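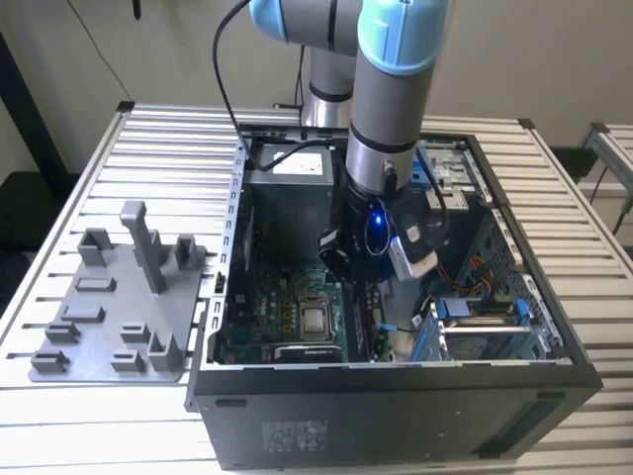 Page modifiée pour la dernière fois en mars

Ce site utilise des cookies pour mesurer sa fréquentation. Accepter | Refuser | En savoir plus

Je rentre de rando le dimanche soir, crottée jusqu'aux genoux, et ma seule envie c'est de tout laisser tomber dans l'entrée (je l'ai fait pendant des années, mes semelles s'en souviennent). Après notre boucle du Trusesberg avec Shirin Ahmadpour, j'ai enfin pris le temps de noter ma petite routine de remise en état du matériel, parce qu'on me la demande tout le temps !

D'abord les chaussures. Lacets enlevés, semelles intérieures sorties, languette grande ouverte. La boue, je la laisse sécher un peu puis je brosse avec une vieille brosse à ongles, et seulement après je passe l'éponge et l'eau tiède. Du papier journal froissé dedans, à changer au bout de 2 heures puis avant d'aller au lit. Jamais sur le radiateur ! J'ai décollé une paire comme ça, l'avant de la semelle bâillait comme une moule.

Pour le cuir, une noisette de cire sur un chiffon, en insistant sur les coutures, et je lustre le lendemain. 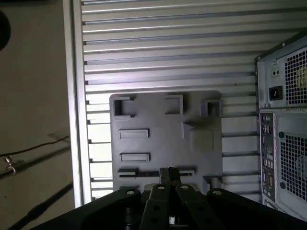 Les semelles intérieures et le dos amovible du sac, c'est ce qui met le plus longtemps à sécher chez moi. À plat sur le carrelage, le dessous reste humide et ça finit par sentir la cave. Je les mets donc debout, appuyés contre quelque chose d'ajouré : regardez le panneau gris foncé sur la photo, dressé contre ses lattes métalliques horizontales, c'est exactement cette position-là. Un étendoir plié contre le mur fait très bien l'affaire, une grille de four aussi (propre, la grille, merci). Je retourne le tout au petit déjeuner.

Ensuite la tente. Même si elle a l'air sèche au moment de la plier, je la ressors du sac et je la pends sur la tringle de douche, portes ouvertes, arceaux à part. Un coup de chiffon sur chaque arceau, surtout aux jonctions où le sable adore se loger. Les sardines passent à la bassine avec une goutte de liquide vaisselle, 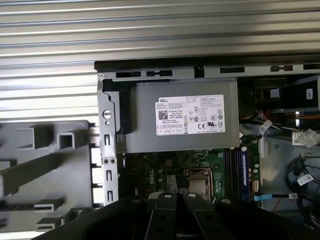

puis je les essuie une par une et je les range dans une chaussette dépareillée, qui ne perce pas, contrairement au petit sachet d'origine.

Le duvet, lui, ne retourne jamais dans sa housse de compression. Il dort dans une grande taie d'oreiller en coton, en haut de l'armoire. C'est Rima Haddadin qui m'a donné l'idée, et le mien a retrouvé un gonflant que je croyais perdu !

Et la poche à eau : une cuillère de bicarbonate, de l'eau tiède, on secoue, on rince bien, et hop, au congélateur, vidée, jusqu'à la prochaine sortie. Pensez à souffler dans le tuyau avant, il y reste toujours un fond.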